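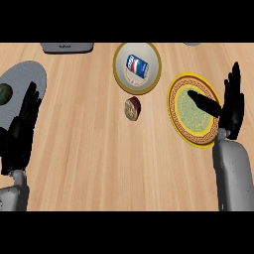

Can a Robot Clear the Table Yet?

Think about the last time you cleared the table after lunch. You picked up a plate, scraped it, carried it to the sink and came back for the rest. It took a few minutes and you were probably thinking about something else the whole time.

For a robot, clearing a table is one of the hardest jobs in the house. Robots can already weld cars and move heavy boxes all day long. So why is a dirty plate such a problem?

Every table is different

A robot in a car factory does the same thing again and again. The car door arrives in the same place each time, and it is always the same shape.

A kitchen table is never the same twice. Look at the table at the top of this page. It was made inside a computer, and so were the two robot arms. There is a drink can lying on its side in a bowl. There is a plate with a yellow rim and a brown pattern, and a gray plate with something round and green on it. A small thing that looks like half a red onion is on the bare wood.

You know what to do with a table like that. The can goes in the recycling. The plates go in the sink. The green thing might be an avocado or a lime, and if it is still good to eat you would keep it. A robot has to work out all of this for itself, or be taught it.

Seeing is the first job

A robot sees with cameras. A camera gives it a picture made of tiny colored dots. The robot's computer has to decide which dots belong to the plate and which belong to the table. Shadows can fool it. So can shiny things and glass, because the robot may see the table right through them.

Then it has to decide what each thing is. Computers have become much better at this. They learn by looking at a huge number of pictures that people have already labeled. They still make mistakes, mostly with things that are half hidden behind something else.

Holding is harder than seeing

Pick up an empty can and squeeze it very gently. Your fingers feel it start to bend and you stop. You did not need to look.

Many robots cannot feel much at all. Some have only two flat fingers that open and close like tongs. Others have hands shaped more like ours, with long fingers and a thumb. A hand like that can hold things in more ways, but every joint has to be told how far to move and when. If the robot squeezes too hard, the can is crushed. If it does not squeeze hard enough, the can slips.

Plates are tricky for another reason. A plate lies almost flat, so there is only a thin gap under the rim for a finger to fit into. Try picking up a plate with mittens on and you will get the idea.

Why practice inside a computer?

Lucienne Lacroix teaches robots at a workshop called Sevholm. Her team builds pretend kitchens on a computer, a bit like a video game. The robot in the game can try the same job many times, and nothing real gets broken.

"We gave it one job, putting a can in a bin," she says. "It tried 1,823 times over one weekend. With a real robot we would have needed a lot of cans."

The pretend kitchen is not perfect. Real cans can be sticky. Real onions roll. When the team moves a skill from the computer to a real robot, it often works less well at first, and they have to go back and fix things. Steinar Bisgaard, who looks after the real robots at Sevholm, says one simple job can take him until September to get right.

So can they do chores yet?

Some chores, yes. There are robots that vacuum floors and robots that cut grass. These jobs are mostly about moving around without bumping into things.

In labs, robots have folded towels and loaded dishwashers. They are usually slow. A job you finish in 2 minutes might take a robot 10, and a person often stands close by in case it gets stuck.

Clearing any table, in any home, with any mess on it, is still too hard for them. For now, that one is yours.

Try it yourself

You need a partner, a blindfold, a plastic bowl, a plastic plate and an empty can.

1. Put the bowl, plate and can on a table.
2. One person is the robot and wears the blindfold. The other person is the computer.
3. The computer gives orders such as "move your hand left" or "close your fingers." The robot does only what it is told.
4. Try to get the can into the bowl. Stop after 5 minutes.
5. Swap places and try again with the plate.

Write down which orders went wrong. Was "left" enough, or did you need to say how far?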